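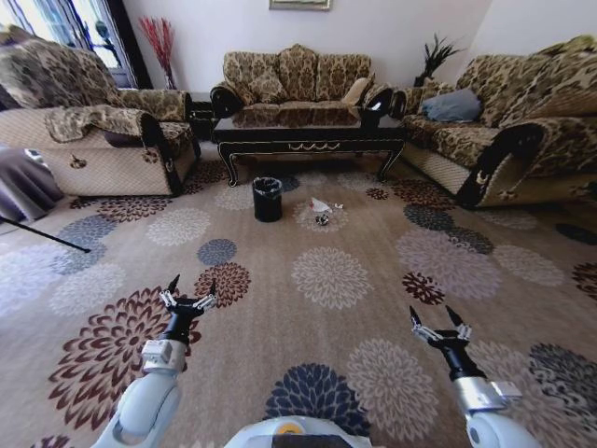 ## Pre-run inspection – floor litter pickup, living room

Site: Norkurbridge. Machine: two-arm unit, parallel grippers. Task: pick paper up off the carpet and put it in the bin. Checklist by Prindeo, revised in May.

### A. Room

- [x] Bin upright, with the liner folded over the rim. **Comment:** a loose liner catches on the fingers, so refold it between runs.
- [x] Bin standing clear of the coffee table. **Comment:** the lacquer marks easily. Keep the elbows out of that side.
- [ ] Floor clear of rods, cords and hanging cloth. **Comment:** not passed. There is a thin black rod on the floor at the left. Move it before the base is driven.
- [x] Throws and cushions left as the household has them. 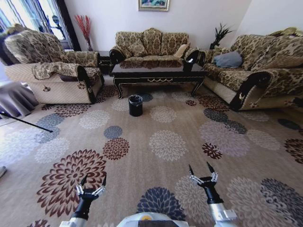
We don't tidy the furniture for a run. A household that has to square up its sofas before the machine can work has done half the chore itself. The flowered carpet stays too – pale blossoms are hard going for anything looking for white paper, and plenty of homes have something similar.

### B. Arms and grippers

- [x] Both grippers open fully and evenly.
- [x] Linkage screws checked by hand.
- [x] Stop button tested from the doorway.
- [ ] Fingertips wiped. **Comment:** add to the morning routine.

### C. Pickup

- [x] Fingers open on either side of the paper before they close.
- [x] Closing force set to 3 on our scale. **Comment:** higher settings pinch the pile.
- [ ] Loose fabric kept away from the linkages. **Comment:** recheck whenever the base moves. 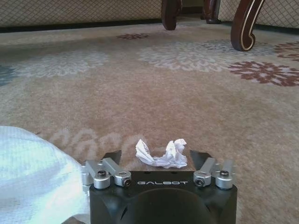

**Is it ready to do this chore in an ordinary home?**
Only with someone in the room. It can be trusted with one piece of paper and a bin in plain view, but the floor still has to be checked by a person first.

### D. Sign-off

Supervised running only. Limit is 10 pickups, then repeat section B. Unsupervised running stays off the schedule until section A can be passed without a person bending down to clear anything.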